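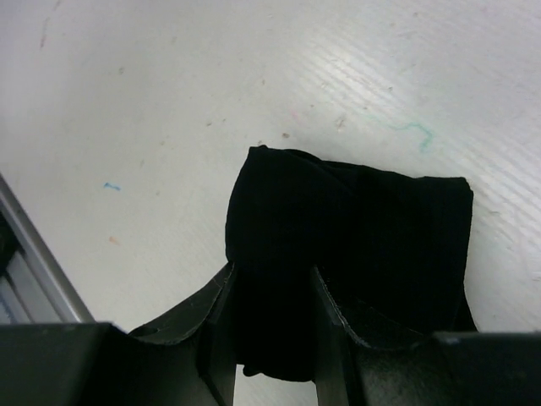

Black cloth on a white tabletop.

About Mirkside

Mirkside is a comics review site. We read superhero books, small press books and a fair number of things that call themselves graphic novels because the publisher wanted a higher cover price. Then we say whether they were worth the money. Often they weren't.

The site was started by Atieno Mutiso, who had grown tired of reviews that read like the back cover with the adjectives moved around. Every new number one was a bold new direction. Every crossover would change everything. She kept a list of the ones that did change everything, and after 64 events the list had 2 entries on it, one of which was undone the following March.

We have published 957 reviews so far. You can search them by writer, artist, letterer or colorist. Letterers get their own field because a badly placed balloon can sink a good page, and we were annoyed that other databases left them out.

How we review

We finish the book before we write about it. If we gave up halfway, the review says so and tells you which page. Scores run from 0 to 100 and the average sits at 71, which Atieno thinks is still too generous. We don't give a score to a first issue unless it tells a complete story. Twenty-two pages of people standing on rooftops hinting at things is hard to grade.

Publishers send us review copies and we take them. We doubt that a free PDF has ever bought anyone's opinion, but you are welcome to doubt us back, so each review says where the copy came from. We don't run paid reviews. We don't run "exclusive previews" either - those are ads.

What we cover

Capes, mostly. Also Kanatura, the long-running forest horror series we have argued about since issue one, and Shirima, which half of us think is the best all-ages book going and the other half think peaked with the lighthouse story. Manga gets less space than it should. We know.

We don't cover movie casting rumors, variant cover prices or anything described as a "universe" before a second book exists.

Tromenik

Tromenik is our mailing list. It goes out when there is enough to fill it and stays quiet when there isn't. Old issues are in the archive, including the one where we were wrong about the Kanatura reboot.

Page last updated 4 June 2023.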